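4.2 Containers left on the table

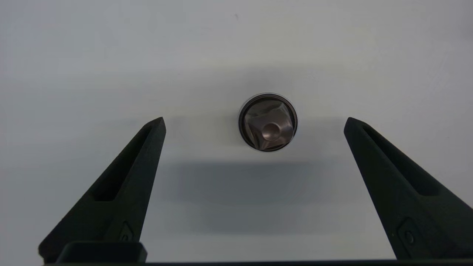

Figure 3. A round container on a pale table, seen from directly above. The wrinkled brown material inside reaches almost to the rim.

The second group of objects in our study is the small containers which people leave on the table after a meal or a work break. In the first round of interviews, held in March, we asked the members of 29 households to tell us what they do with such things, and how they decide whether a container is finished. Most of them answered quickly that an empty container goes in the bin and a full one goes back to the shelf. When we asked about containers with something crumpled inside, the answers became slower and less sure.

The case in Figure 3 was used in the second round. From this viewpoint only the top can be seen: a thin silvery rim, a dark band just inside it, and a glossy brown mass with many folds which looks like plastic film or foil. The height of the container cannot be judged, and it is not possible to say if anything lies under the folds. For our purpose this was useful, as it is close to what a person sees when standing over a table and tidying in a hurry.

The replies divided into two kinds. Some people read the crumpled material as rubbish and said they would throw away the container together with its contents. Others read it as an inner wrapping, which protects something they would like to keep. Witham, in her study of office kitchens, calls the first kind of reading "closing" and the second "holding", and we keep these terms. One person from the Jallis group changed her answer after she noticed the small round hollow in the folds. She thought it might be part of the packing, and then she preferred to lift the container before deciding.

We do not agree fully with Grevetti and Cheung, who treat the rim as the main sign of whether a container is in use. In our interviews the rim was seldom mentioned. People talked much more about the material inside, its shine and its creases, and about the place where the container stood. On a plain surface with nothing near it, a container was more often described as forgotten. The same people told us that next to a cup or a plate they would leave it alone until the others had finished.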